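Section 4: Setting up a celebrity news alert

The Bellamy newsroom app sends a short notice to subscribers when an entertainment story goes live. Follow the steps below for each new person or topic you want to cover.

1. Open Alerts and choose New topic.
2. Type the name of the actor, singer or couple. Use the spelling in your house style guide.
3. Pick a category: Births, Weddings, Premieres or Statements.
4. Set the daily limit. The default is 10 and the highest setting is 100.
5. Press Save. The topic shows as Paused until an editor approves it.

Note: topics approved before the April update keep their old limit.
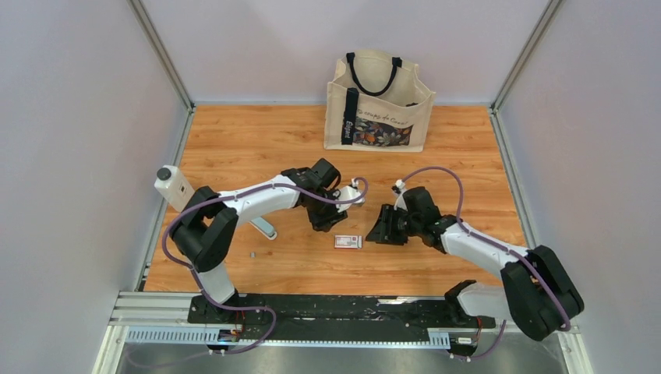
Callum Tapley wrote in to say that his Births alerts went out twice whenever the family's statement was added later, and that switching off Resend on edit cured it. The switch is under Advanced – it is on by default.

4.1 Adding an official statement

1. Open the story and choose Add statement.
2. Paste the wording exactly as the publicist sent it.
3. Fill in the Source box. A story with an empty Source box can't be sent.
4. Choose Preview and check how the headline breaks on a small screen.

Caution: do not name a newborn child in an alert until the parents have made the name public. An alert can't be recalled once it has left the queue.

If the preview stays blank, look for code 329 in the log. Close the story, sign out of Bellamy and sign in again. Drafts are kept for 11 days.

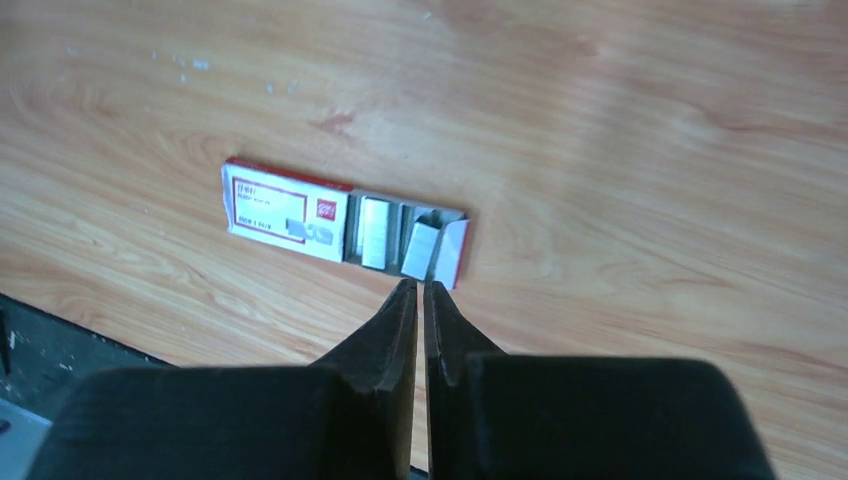
Can two editors work on the same alert? Only one can edit at a time; the second sees a read-only copy until the first closes it.

4.2 Pausing a topic

1. Open Alerts and select the topic.
2. Choose Pause. Alerts already in the queue will still go out.
3. To clear the queue as well, choose Pause and empty.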